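Vavosmont Archive Labels, removable, white

Product information
Pack content: 100 labels on sheets
Use: cardboard and plastic binders, storage boxes, drawers
Adhesive: removable for up to 5 years
Writing: pencil, ballpoint, laser printer

The Vavosmont label is made for offices and homes where papers are moved often from one binder to another. The paper is thick enough that a dark cover does not show through, and the surface takes pencil without smearing. When the content of a binder changes, lift one corner slowly and pull the label flat along the spine.

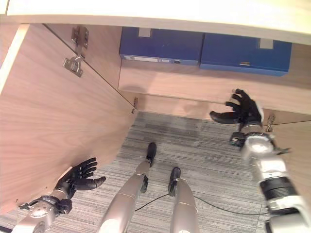

Before you apply the label, please wipe the surface with a dry cloth and wait until it has room temperature. Press from the middle to both ends. On rough linen covers the adhesive is weaker, and for these we recommend the Grisis label holder, which is sold separately and is fixed with its own strip.

Our colleague Raluca Toma has prepared a free print template. It has 29 layouts, with lines for year, subject and shelf number. You can download it after the order, and it opens in all common text programs.
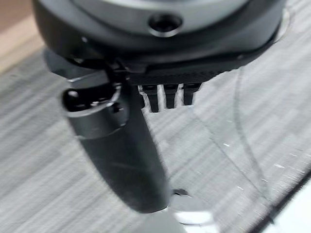 For larger archives there is also a box of 800 labels. The sheets are the same, only the packing is different. Please do not store the open box beside a heater, as the edges of the sheets can curl and then the printer does not pull them correctly.

Customer review by Dehua Kong: "I use them for tax papers and school papers. They come off clean from my old binders. I would like also a narrow size."

Delivery: the narrow size is planned for June. All other sizes are in stock.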